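Curka Teach Kit
Tabletop demonstration set for remote-controlled arms

Sold by Dovby. Page last revised 08/11/2023.

We carry the Curka kit because customers kept asking for it. Read this before you order, as the brochure is more cheerful than we are.

The idea is simple. You steer the arm with a hand controller, push blocks across a board, and the software records what you did. After enough recordings it tries to do the job by itself. Curka says 30 demonstrations will get you a working push task. Our bench needed 300, and the results still got worse when we moved the lamp.

Pushing is all this tool does. It has no fingers, so it won't pick up, stack or turn a block over. If your real job involves grasping, what you teach it here may not carry over, and we would want to see proof before paying for the larger license.

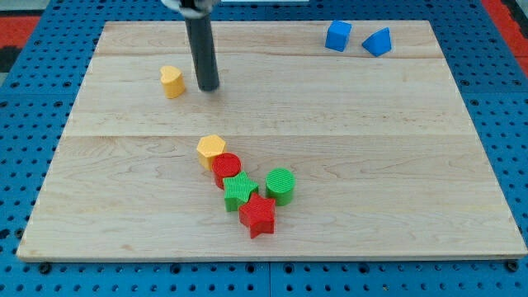 Pushing tool over the maple board, with the 8 colored blocks spread out.

Remote control takes practice. Two blocks that touch tend to move together, and stars catch on their neighbors. New operators make jerky recordings, and the software learns the jerks along with everything else. You can delete bad runs, but only one at a time.

In the box
Pushing tool, dark gray
Block set
Hand controller with cable
Recording software, one seat

Not in the box
Arm, board, perforated table, computer

Adapter plates are stocked for Undon and Simanjuntak arms. The Simanjuntak plate ships in 26 days, the Undon plate from stock. Opened software can't be returned. Hardware can, if you keep the foam.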